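Gianni Villa has sold secondhand kitchenware in Mekesard for 2 years, mostly out of a rented unit behind the bus depot. He opens at 7 a.m. and closes when the coffee runs out.

"I started with 108 plates from a hotel that was closing," he says. "I sold them all in September and thought it would always be that easy."

It wasn't. Rent went up the next spring, and he began driving to house clearances. He pays cash and takes whole lots, good and bad together.

"You get one decent pot and a box of lids that fit nothing. I used to keep the lids. I had 160 of them at one point."

His old boss, Ermanno Serra, talked him into sorting everything the day it comes in. Villa now gives each load one evening. Whatever has no price on it by the end goes to the scrap dealer. 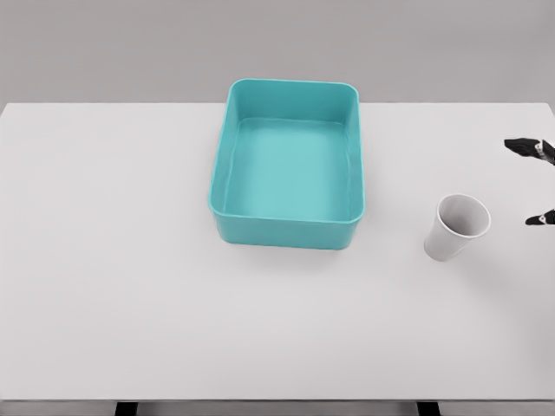

A teal plastic bin, empty, on a white tabletop.

Villa says he would like a second unit, but not yet. "Ask me after the winter. People don't buy plates in January."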